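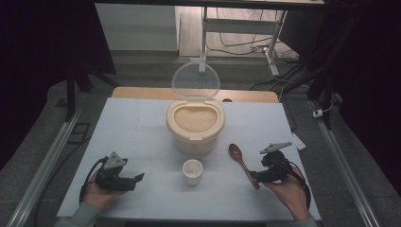

Kitchen & Pantry > Food Storage

Rice container with flip lid: how full, and what do you scoop with?

Posted by Amini, November 2021
416 views

I bought one of those cream plastic rice containers with the clear round lid that flips up at the back and a latch tab on the front. I filled it nearly to the rim, which was probably a mistake. I use a wooden spoon and a small white cup to portion it out, and I get grains all over the table every time. The opening is shaped like a pill, so the cup doesn't go in very easily. Should I keep less rice in it? And is a wooden spoon OK for this or should I get a proper scoop? We cook rice most nights for 2 people.

brullcombe_kitchen

Less rice, yes. Leave a couple of inches at the top. With the rice level that high, anything you push in shoves some back out over the edge.

A wooden spoon is fine as long as it is completely dry. Don't use the same one you just stirred a pot with. Damp rice clumps, and if you close the lid on it you can end up with mold. I keep one spoon just for the rice and flour bins.

Stand the cup right up against the front of the container so the spoon travels as little as possible.

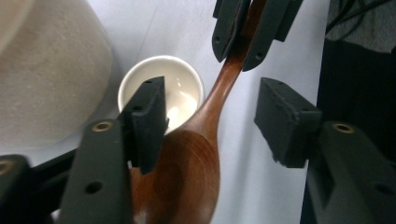 Also take smaller spoonfuls than you think you need. A heaped oval spoon is wider than a small cup, so the rice at the sides misses. Tip it in from the point of the bowl, slowly, and level the cup off with the handle – over the container if you can, so the extra falls back in. Put a tray under the whole thing and you can pour the strays back too.

Check the latch when you're done. A few grains in the hinge or under the tab will stop the lid from closing flat.

Grornever

just get a scoop, they're cheap. mine lives inside the bin on top of the rice. never had a problem with it except my kids lose it

brullcombe_kitchen

That works too, if there's room to shut the lid over it.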